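Search this book Go

Chapter 4
Stone in the Home
Reading time: 2 minutes

Marble begins as limestone. Heat and pressure deep underground turn the old grains into new, tightly locked crystals. Clay, iron and other minerals in the limestone give the finished stone its color — pure marble is white.

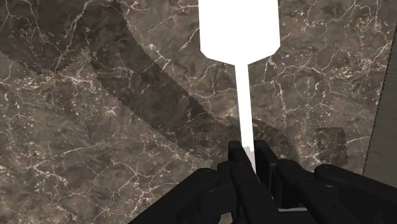 Figure 4.1 Brown marble with thin, branching pale veins (computer rendering).

Many veins start as cracks that later fill with minerals. In this chapter you will compare marble with granite and slate, and learn why lemon juice dulls a marble counter. Review the hardness scale in Chapter 2 before you go on.

© Potlow Callau Press | Contact | Back to top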